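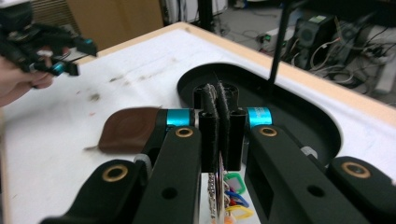

Keys on a ring in one hand-held gripper, leather pouch to the left of it.

Threads > Robotics > Working practice
5 min read

1/
We've rewritten the house rules for recording with hand-held grippers at Plirnomholm. A few people asked to see them, so I'm putting them up as a thread. They cover tabletop work with two grippers and one operator. Arms and mobile bases have their own sheet.

2/
Background. The last set we closed had 3,539 recordings in it. When Fenna Van Hecke went through them for release she threw out 792. Very few were thrown out for a dropped object. Most went because two operators had done the same job in different ways and the written task didn't say which was right.

3/
So the first rule is about wording. The task line gets written before the first recording and it names the object, where it starts, where it ends and which hand takes it. "Put the keys away" is not a task line. "Right gripper picks up keys by the tags, places them in tray, opens, withdraws" is.

4/
If the line turns out to be wrong halfway through, stop and start a new task number. Don't edit the old one. We used to edit them, and there is a whole afternoon from before December where the text and the movement have nothing to do with each other.

5/
Objects. Every object used goes on the object list with a plain name. Ours has keys, pouch, disc and so on. One name each, and everybody uses it. For one batch the same item was logged as "puck", "coaster" and "round thing", and Driron sorted them as three different objects.

6/
Bunches of keys need a note of their own. They swing, and the tags slide about on the ring. The rule is to close, lift, and hold still for a moment before moving across. Grip where both pads meet the bunch. If a key is caught sideways between the pads and the jaws don't look square, open and take it again. Leave the retry in the recording and tick the retry box.

7/
That last bit caused an argument. Sevim Bozkurt wanted retries kept, I wanted them out. We tried it both ways on a small batch and her version was more use to the people training on it. So they stay in, as long as they're ticked. An unticked retry is a reject.

8/
Fingertip pads. Look at them at the start of each block. Some fraying along the edge is fine. A pad that has lifted at a corner isn't, and neither is one that has gone shiny. Change both sides together and write it in the log. Please write it in the log. Half of my questions on a Sunday evening are about pads.

9/
Markers on the fingertips: all lit before you start, checked by eye, both hands. If one goes out during a recording, finish the movement, put the grippers down and mark it as a fault. Don't tap it and carry on.

10/ 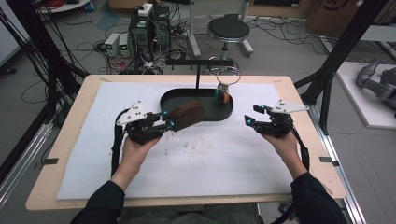

Photo credit: Sevim Bozkurt, Kurkska

Two-handed work. Both grippers stay in view for the whole recording, including the one that isn't holding anything. With the disc, the left gripper has hold of it and the right one waits over the board. It doesn't go down in your lap. It doesn't go behind the tray.

11/
Sleeves: plain, dark, down to the wrist. Cables run back along the forearm with enough slack to reach the far side of the tray. Try the reach once before recording. If a cable pulls the gripper round at full stretch, re-route it. Don't fight it with your wrist, as that shows up in the movement data and it looks like intent.

12/
The board. We work on white foam board and it gets grey very quickly. Smudges are allowed and we don't clean them off in the middle of a set. A clean board comes in between sets only. Anything that moves when you blow on it should be brushed off, though.

13/
The tray has one position and it goes back there after every block. The tape marks at the sides of the table stay where they are. If you think a mark is in the wrong place, ask. Peeling it up and putting it down "about the same" cost us a calibration last time.

14/
Floor. Walking routes are kept clear of cable on the operator's side. The far side of the table is for power and the computer and people don't walk there during recording. The old rule said "keep the floor tidy", which everyone agreed with and no one could check. The new one says which side.

15/
Breaks. 40 recordings and then you put the grippers down, however good you feel. After 6 blocks you're finished for the day. Both limits came from operators and I've left them exactly as they were given to me. Time spent changing pads doesn't count as a break.

16/
Second person. When a new task starts, a second person watches the first few recordings with the task line in front of them and says stop if the two don't match. They can be holding the other set of grippers if they like. They can't be on their phone.

17/
Naming faults. Three words only: object, gripper, operator. We had a longer list from the Bugti job and it got filled in badly. If it doesn't fit one of the three, write a sentence in the notes and leave the box empty. Empty is better than a guess.

18/
Things still open: whether the pouch should start open or shut (it's written as shut for now), whether left-handed operators should swap the task line or keep it, and what to do about objects that roll. Fenna has a draft on rolling. I haven't read it yet.

19/
The sheet is two sides of A4 and it's pinned up by the table. If you use it elsewhere, change the tray rule and the block limits to suit your own set-up. Corrections in the replies please, I'll go through them on Sunday.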